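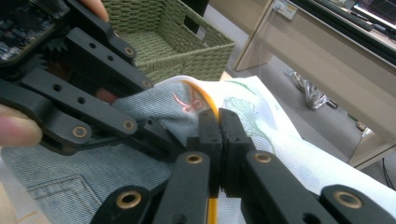 Home Guides Sewing Contact
2 min read
308 shares - 14 comments

How to shorten curtains by hand

Wash the curtains first, because cotton can shrink. Hang them for one night, then mark the new length with pins while they are still on the rod.

Take them down and lay them on a big table. Add 10 cm below the pins for the hem and cut slowly. Fold 5 cm to the wrong side, press with the iron, fold again and press again.

Now sew with a blind stitch - take only one or two threads of the front fabric each time. My teacher Graça Marinho does the corners first, and I do the same. Do not pull the thread hard, or the hem will make small waves.

Leonor Meireles asked about velvet. For velvet I make only one fold.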